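Can a robot do the dishes yet?

February is when my kitchen gets away from me. It's dark by the time I'm home, I cook something heavy, and the plates sit in the sink until morning. So every February I go looking to see how close the machines are to taking this job off my hands, and then I write it up. Longtime readers can skip the part where I complain about scraping pans.

I should say where I'm coming from. I worked at Kirwood for a good stretch, on the packing line, and I was there when they brought in the first arms to load cartons. Those arms were good at it. They picked up the same box from the same spot all shift and set it down in the same place. If a box came down the belt turned sideways, the arm stopped and a light came on, and one of us walked over and turned it. That was most of my job by the end. I turned boxes.

A kitchen is all sideways boxes. Nothing is where it was yesterday. A plate can be flat on the counter, or leaning on another plate, or face down under a pot lid. There may be food on it. There may be a jar standing on it, and then the jar has to be dealt with before the plate can move. A person sorts that out without thinking and is usually thinking about something else while doing it. For a robot each of those is its own problem, and the order matters too.

Most of the work on this now gets done in simulation first. You build a kitchen on the computer, put a pair of robot hands in it, and let them try. Dropping a plate costs nothing there. You can run the same sink over and over with the plate moved a little each time, and no one has to sweep up. 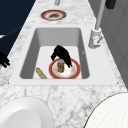 I've tried to keep up with that side of things, and the part I find most useful is how small the tasks are. You don't see many people in the field claiming "clean the kitchen." You see things like "pick up the plate" or "move the jar from here to there." When I first started reading about it I thought that was a letdown. Now I think it's the right size. At Kirwood we didn't automate the packing line either. We automated one motion, and then a year later another motion, and there are still people on that line.

I talked this over with Trinity Thibodeaux, who was my shift lead back then and went on to Trandell, where they finish metal parts. They have three arms on the floor there. Two of them load a wash station, so in a way they've been doing dishes for years. She told me the washing was never the hard part. The parts come in on a rack with a slot for each one, and they leave on the same kind of rack. Somebody still loads the first rack by hand. They tried to have an arm pull loose parts out of a bin, and it could do it, but it was slow, and when two parts were hooked together it would lift both and drop one. They went back to a person for that step.

That matches what I'd guess about a sink. A dishwasher already does the washing. What I'd pay for is something that gets the plate from wherever I left it into the rack, and the rack is the easy end of that.

Plates are harder than they look. A plate lying flat on a counter doesn't give you much to hold. I watched my own hands the other night to see what I do, and I do one of two things. I slide the plate until it hangs over the edge of the counter and grab it from there, or I push down on one side with my fingertips and get a thumb under the rim. Both of those take feel. If I press too hard, the plate skids. If I don't press enough, my thumb just bumps it along. Grease makes it all worse. A two-finger gripper has to do some version of this with less to work with, and a hand with more fingers has more to work with and more to keep track of.

Then there's the sink itself. The walls are close, so you can't always come at a plate from the side. You have to reach down over the rim, and the faucet is in the way on one side or the other. In my kitchen it's also in the way for me. I've chipped two bowls on it.

The other thing is speed. A company called Girkix had a booth at a trade show I went to with Trinity, and they had an arm putting cups in a drying rack. It took up to 50 seconds per cup. It didn't drop any while we stood there, which I'll give them. But my sink on a bad night has more than cups in it, and I can clear the whole thing in a few minutes if I quit putting it off. The man at the booth said speed would come later, and he may be right. The arms at Kirwood got faster every year. They also had a fence around them, and I don't want a fence in my kitchen. 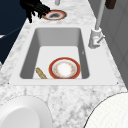 So would I buy one if it went on sale tomorrow?

I wouldn't, at least for the sink. I'd want to see it clear a full load of mixed dishes in a house it had never been in, with nobody standing next to it holding a stop button. I'd also want to know who comes out to fix it.

Work is a different answer. Quintanilla, the bakery supply place across the road from Trandell, put in one arm to stack empty trays, and Trinity says the people there like it. The trays are all the same size. They weigh 40 pounds a stack, and lifting them was the job everybody traded away. It's dull work in one spot with one kind of object, and that's where I'd expect these to keep showing up first -- tray stacking, rack loading, moving bins from the end of a line.

At home I think it'll start with something narrower than dishes. Maybe folding towels, as long as they're all the same towels. Maybe carrying a basket from one room to another. I'd take either of those.

I'll look again next February. For now I've started putting the plates straight in the dishwasher after supper, and it's gone all right except for the pans, which I still leave to soak.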